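Liltetti Two-Arm Cable Handling — data card and rules of practice

Maintained by Manuela Cocco and Asabe Lawal, Neston. Last revised in August.

What is in the set

The set holds 69 episodes of two arms working on one cable end. One arm holds the cable, the other arm holds a tool. Please read the rules before you add new episodes or reuse ours.

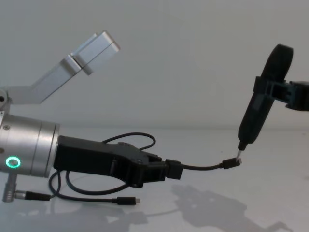
Rule 1. Loose cable must be listed. An episode is accepted only when the notes name every cable near the grippers, also the ones that have no part in the task. The second plug, the free one below the left gripper, is such a case and needs its own line in the notes. The older Kang episodes did not follow this and we had to annotate 18 of them again.

Rule 2. Contact is labeled by eye and by force reading together. If the two do not agree, write "unclear". Do not guess.

Rule 3. Keep the approach. Many contributors want to cut the part before the tool meets the plug, but for safety review it is the most useful part. Leave in the moments when a gap is still open between the tip of the tool and the held plug.

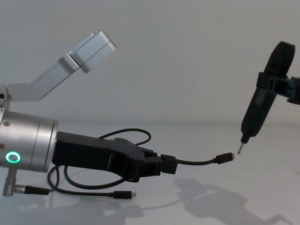
Rule 4. Speed limit. Both arms stay in reduced speed while the tool is within 12 cm of the other gripper. The limit is set in the controller — not by the operator.

Rule 5. One person has the stop button and does no other work during the episode.

Known problems

Shadows of the arms on the table confuse some segmentation models. Mustlow episodes have no force reading, so Rule 2 can not be applied to them.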